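Data notebook, tabletop cabinet task, Wednesday

Good day today. I went in expecting to lose the morning to calibration again and we were recording before ten, so I'm writing this up while I still like everybody.

Where we stand: the target for this task is 1224 accepted episodes. We passed 600 on the last session and Grigoris wants the next 200 to be the messy kind, with odd placements and things lying down. I'm completely with him on that. The early episodes are too polite. Everything was upright, well spaced, labels forward, and the first policy we trained on them was lovely to watch right up to the moment a can was on its side, when it closed on air and carried the air very carefully to the drawer.

Task as written on the sheet today: objects on the cabinet top, upper drawer shut, lower drawer open and empty at the start. The operator gets a spoken instruction ("put the can in the drawer", "put the orange in the drawer" and so on), does it, and returns the arm to a rest pose. One instruction per episode. Loukia teleoperates, I read the instructions and press the keys, Grigoris resets. We swap after each block so that the data isn't all one person's hand. You can tell us apart in the joint plots already! Loukia comes in from high up and drops almost straight down. I creep in low from the side like I'm trying to steal something. Grigoris is fast and then hesitates for ages at the last moment. I used to think that was a problem and now I think it's the most useful variety we have.

Set for this block: orange, white dish, can on its side, bottle on its side. The gripper gets near the can from quite different directions depending on where the bottle ends up, and the bottle is the big nuisance, being long and happy to roll. I wrote the rule on the sheet so it stays the same for all of us: if an object rolls by itself after the instruction is read, keep the episode. If it rolls off the top, mark it and stop.
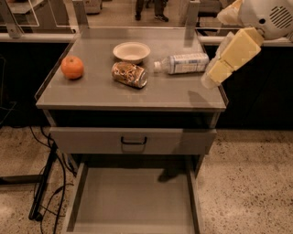
Same cabinet for both, with the lower drawer open and four things on top. 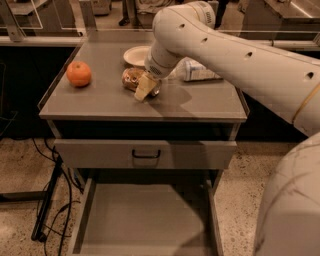 Labels next, and this is the part I'm most pleased with. Up to last week we tagged each episode with the instruction and a pass or fail, nothing else. Loukia suggested splitting "fail" into what went wrong first: missed, slipped, pushed something else, wrong object, operator changed their mind. It takes me maybe three extra seconds per episode on the keypad and it's already paying off. Going back over the first block, a good share of what we'd thrown out as failures were clean recoveries. Slip, re-approach, pick, place. Those are gold for us! The policy has hardly seen anybody fix a mistake. I've pulled them back into the accepted pile with their own tag (RECOVER, all caps, please don't invent a second spelling, I had to merge "recovered" and "recov" by hand before lunch).

Clutter is the other thing. When two objects touch, the operator has to decide whether to nudge the neighbor aside first or go straight for the target. We each do it differently and I asked if we should agree on one way. Grigoris says no, Loukia says yes. My vote is to leave it free for this block and look at what the model makes of it. If it averages us into something useless — half a nudge, then a grab — we pick one way and redo that slice.

Head view: fine for the tabletop, a bit dark inside the drawer. Placement into the drawer is the part of the episode where I trust the images least. I'd like to try a small lamp, but not in the middle of a block. Somebody ask Amwood whether the clip lights they quoted come in a warmer version, the room light is warm and I don't want a blue puddle in the drawer.

Trouble log:
Wrist stream dropped frames twice. Both times the recorder was writing to the old disk. Switched to the new one, no drops after that.
Foot pedal sticks. Still sticks. The Rinar spare is in the drawer under the bench with the hex keys.
Instruction audio was one episode out of step for a short run after the restart. I caught it when the clip said "bottle" and the arm went cheerfully for the orange. Fixed the index and relabeled, and I watched every one of them through at full speed to be sure.

That last one scared me a little. A mismatch like that would've passed every automatic check we have, because the file lengths were fine and the task was completed. So I'm adding a step: at the end of each block, pull 2 episodes at random and watch them with the sound on before anyone goes home. Whoever did the resets does the watching.

Quick look at training, for fun more than anything. I kicked off a short run on what we have, old and new mixed, and left it going over lunch. The loss curve is dull in a nice way. Much more exciting was replaying predictions against held-out episodes from this morning: on the side-lying can the predicted path now bends toward the can before closing, where the old one sailed over it. It's only offline, I know, I know. I still made both of them come and look at it.

For next session:
Second orange, a smaller one if the shop has them.
Start some episodes with the upper drawer open and the lower one shut. We have none of those.
Shuffle the instruction order in the script. It's in blocks and the operator starts to guess.
Loukia to write down her reset routine for Grigoris, hers is quicker.
Send the Sfakianakis people the new tag list before they build their viewer around the old one.

Stopped at half past five. Copy to the server was still going when I left, check it first thing.

Recent entries
Gripper pads, round three
Why the can episodes looked so good and weren't
Notes from the Doltevdale visit
Keypad layout for labeling (updated)

Doltevdale manipulation notebook | Questions to Grigoris Deligiannis or Loukia Koutsoukos | Back to top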